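4.3 Oiling a wood worktop (Giritora finish kit)

Applies to butcher block and plank tops. Not for painted or veneered tops, see section 5.

Before you start

Kit contents: oil can, hardener, white pad, lint free cloths, stir stick. Check hardener cap is still sealed. If not, send it back to Sondberg and quote part no. 589.

Room temp 60 to 80 F. Windows open. No heaters running, no pilot lights.

CAUTION: Oily rags can catch fire on their own. Lay flat outdoors to dry or drop in a metal can of water with a lid. Do not ball up and toss in the trash.

1. Sand with the grain. 80 grit, then 120, then 150. Stop at 150. Finer than that and the oil wont soak in.

2. Vacuum the top. Then the edges, then the underside. Wipe with a barely damp cloth, wait until dry to the touch.

3. Fill gaps between planks if you can get a fingernail in. Nernitz filler, light or medium. Overfill slightly, let it set overnight, sand flush.

4. Mix oil and hardener. Whole can to whole bottle. Splitting the kit: 16 parts oil to 2 parts hardener by volume, measure it, don't guess. Stir slow for two minutes. Mixed oil is good for the rest of the day, not longer.

5. Pour a small puddle in the middle of the top. Spread with the white pad, along the planks. Work in sections you can reach without leaning on wet oil.

6. Wait ten minutes. Dull patches = thirsty wood, add a bit more there.

7. Wipe off ALL the excess. Turn the cloth often. If it feels sticky you left to much on, go over it again with a clean cloth.

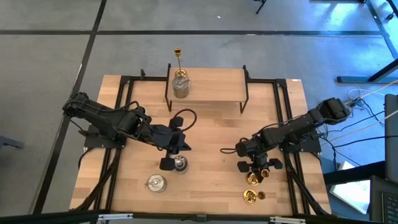
Fig. 4-6. Light plank top in a black aluminum frame.

8. Second coat after 24 hours. Thinner than the first. Same wiping.

9. Do the end grain last, and give it a third coat. It drinks more than the face does.

NOTE: Top sitting inside a metal frame? Tape the frame before step 5. Oil on aluminum comes off with mineral spirits while fresh, much harder the next day. Leave the expansion gap open all round, no caulk, no filler.

Curing

Light use after two days. No water, hot pans or rubber feet for seven. Rubber can leave dark rings in fresh oil, use felt under anything heavy.

Coverage

One kit covers an average bench top, two coats. Limsakul hardwoods are dense and take less. Soft pine takes more, buy a spare can.

Upkeep

Wipe with a damp cloth, plain soap if needed. No bleach, no scouring powder. Re-oil when water stops beading. Busy shops, every December is a good habit. Scratches: sand the spot at 150, feather the edges, one thin coat, wipe.

If you are using the 1000 ml refill can, hardener is sold seperately. Do not use hardener left over from an older kit.

Sheet revised October 4, 2019. Replaces all earlier sheets.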